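Henbridge Adult Education – Hospitality Basics
Handout 4: Small bowls on a covered table
Instructor: Seema Bajpai

Last week we covered napkins. Tonight's subject is the table with only a cloth and a pair of bowls on it, as used for sweets at the end of a meal or at a reception desk.

Iron the cloth before it goes on, then smooth it by hand from the center out. A fold line will often survive the iron. Run it parallel to the long side of the table and leave it alone. White shows every speck, so look the cloth over once it is down.

Bowls of the same size and shape can differ in color. Pink and blue sit well together on white. Leave bare cloth between them.

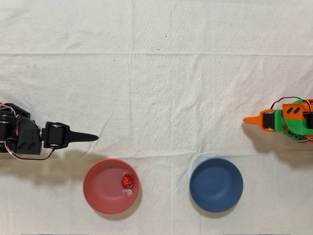 Do wrapped and unwrapped sweets go in the same bowl?
Keep them apart. Wrapped candy goes in one bowl and unwrapped in the other, with a spoon or tongs for the unwrapped.

Set both bowls at the same depth on the table. Check this from the guest's side, bending down until your eyes are near the level of the rims. A bowl that looks straight from above is often an inch or two off. 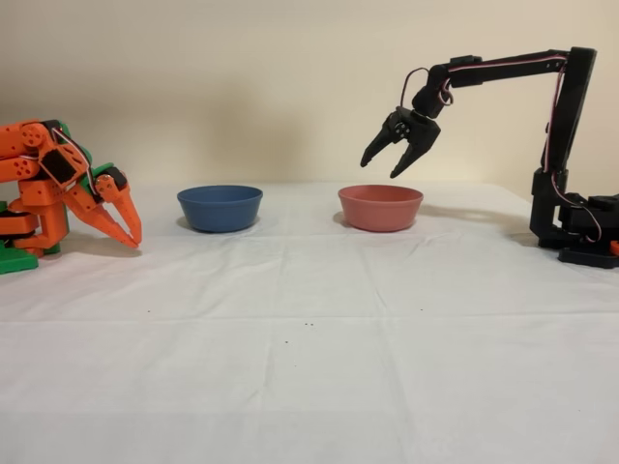 Then check the gap again from a standing position. It should be wide enough for a hand to reach in without touching the other bowl – a fist and a half is fine for most people.

Refilling: take the bowl away, fill it at the side table, bring it back. Don't pour over the cloth.

For practice, lay the Sachdeva reception table from the plan on page 10. Bring your own cloth.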